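Supplies and Storage, item 4: compartment trays for the shared tables

The divided trays are now the standard container for small stationery in the Gorkoro building. The order covered 50 trays. They replace the open cups and box lids that had collected on the meeting tables, and they go on any table where more than one team works during the day. Private desks are not included.

Each tray has two rows of three compartments with clear walls. The dividers are fixed. An earlier sample from Wita had movable dividers, which slid out of their slots when the tray was picked up by one end, and paper clips traveled under them into the next section. Fixed dividers cost some flexibility, but contents stay where they are put.

Contents by compartment, for the standard fill:

Upper left: paper clips, colored, loose. Do not put the cardboard box in with them. Fill to half the wall height, no higher. Clips hook onto one another and a full section comes out in one clump.

Upper middle: one boxed item, left in its box.

Upper right: clear tape, two rolls. One in use, one spare. Fold the end of the open roll under itself before putting it back. Heavy dispensers do not fit and stay in the print room.

Lower left: pencil sharpeners. Empty the shavings first. Graphite dust sticks to the clear wall and leaves a gray film that takes soap to remove.

Lower middle: staple pins in their boxes. Loose strips break into short pieces that jam the staplers, so a strip goes back in its box if it was not used up.

Lower right: left to the team that uses the table most. Erasers and correction tape have both been tried there during the pilot.

The pilot ran through April on the second floor. Before it started, the contents of the old cups were sorted on one table and came to 1232 pieces, not counting paper clips. Of these, 337 were discarded: dried-out pens, bent pins, tape with no usable end, sharpeners with cracked blades. The remainder filled the pilot trays and two drawers in the supply closet, and no new clips or staples had to be ordered for the floor that month.

Two problems were reported. Staple boxes come in more than one width, and the wide ones will not lie flat beside the narrow ones. Standing the narrow boxes upright against a divider solves this - the lid flap should face up, or the strips drop out when the box is lifted. The second problem was tape. The rolls pick up grit when they lie on their sides in a dusty section, and the edge of the roll then tears unevenly. Wipe the tape section whenever a roll is replaced.

Cleaning: warm water, a little dish soap, soft cloth. No alcohol wipes. The Petek trays used in the mail room were cleaned with alcohol for a year and the walls are now cloudy, with fine cracks at the corners.

Restocking is done from the supply closet on the ground floor, where the bins follow the same order as the tray, left to right, upper row first. Take a refill only when a section is empty or down to its last box. The Oturetti order form has a single line for tray refills; write the compartment name in the notes column. Orders under 80 dollars are held and combined with the next one.

Trays stay on their tables. If one is needed for a workshop, sign it out on the sheet inside the closet door and return it with the sections filled.

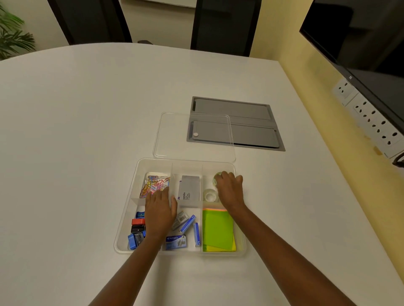

Can different brands of staples share one compartment?

They can, provided the size printed on the boxes is the same. Keep every strip in its own box, finish the open box before starting another, and send odd sizes back to the supply closet.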